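手持夹爪从透明盒里夹铝箔小袋，合爪后指令突然丢失，求助

Tadeusz Kozłowski
发表于 提问区 > 末端与夹具 浏览 1116

先说情况，急，句子乱请见谅。

我们在做双手夹取的示教，左右手各拿一个手持夹爪，带线的那种。任务很简单：亚克力盒子里一堆小袋，一个一个夹出来。跑的是Stondik的采集程序，日志用Arboleda看。

故障：左爪伸进盒子，合爪，夹到一半开合读数直接归零，然后程序以为爪子是全闭，给电动爪那边回放的时候就猛地一夹。昨天回放把一个袋子夹爆了，膏全挤在指垫上。还好手没在里面。

已经试过的：
重启程序，没用
换了USB口，好像好一点，又好像没有
重新标零点，标完能撑4次左右手交替，然后又来
右爪目前没出过

袋子是银白的铝箔面，很滑，还反光，混了一支白色软管在堆上面，软管最容易出事。指垫是黑的方块，两边张开往下探的时候经常先碰到竖着的袋子。
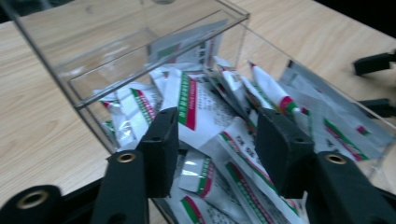
补充：几个我自己的怀疑

1. 铝箔反光干扰了视觉定位？但是归零的是开合读数，不是位姿，说不通。
2. 线的问题。左爪的线从桌面左边绕过去，再从桌子前沿垂下去，手一往盒子里伸线就跟着拽。
3. 固件。Dretelska那版之后我没更新过，不敢动。

回放那边限力设的80，单位是百分比，是不是太高了？有没有人遇到过一样的，在线等，下午还要继续采。

2 个回答

Troltow老用户

线。十有八九是线。
我之前一模一样，接头那里受力，手伸远了瞬间断一下，读数掉零，缩回来又好了，所以你静止的时候怎么测都正常。你换了口觉得好一点，大概是拔插的时候接头重新插紧了。

先做这个：程序开着，爪子拿手里不动，另一个人轻轻掰接头那段线，看日志有没有跳零。有就不用往下查了。

然后走线改一下。别让线从桌沿直接吊着，在前臂上绑一道魔术贴，留个松的弯，拽的时候拽的是魔术贴不是接头。桌上如果有穿线孔也可以从那走，看你伸手的方向，别为了用孔反而把线绷紧。两边都绑，右边没出事只是还没轮到它。

站位也看一眼。盒子放在桌子中间偏后，左手要往前探，线的余量就少了，往自己这边挪一点试试。

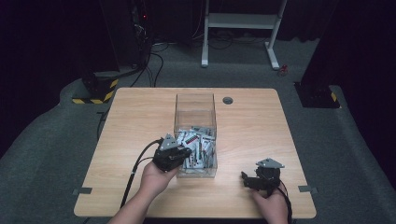 本页最后修改：10月 16:20

另外安全这块，比线重要，楼主别跳过。

读数掉零不应该等于全闭。断线和真闭合在程序里必须分得开，收到零先判断上一帧，突变就停，保持当前位置，别执行。没加这个判断之前不要接电动爪回放，修好线也不要。

80太高了。夹这种小袋用不着，我自己一直是从最低往上加，加到刚好不掉就停。急停先按一遍确认真的能停，别光看灯。

匿名

反光吧，换个哑光的盒子试试。我们那边换了就好了。不过我们夹的是纸盒，不是袋子，参考一下

Tadeusz Kozłowski 回复 Troltow老用户

掰了，跳零了！！掰到接头根部那2厘米，一碰一个准。先绑魔术贴凑合，线今天就下单。
回放已经停了，突变判断晚上加。请问上一帧比较你阈值设的多少？还有出过问题的那几段数据是不是只能全删，能不能只切掉跳零的部分，舍不得

Troltow老用户 回复 Tadeusz Kozłowski

阈值看你采样率，拿正常合爪最快的那次做上限，再留点余量。
数据别切，整段删。切了中间动作接不上，练出来更怪。原始文件可以另存一份，给你调突变判断用。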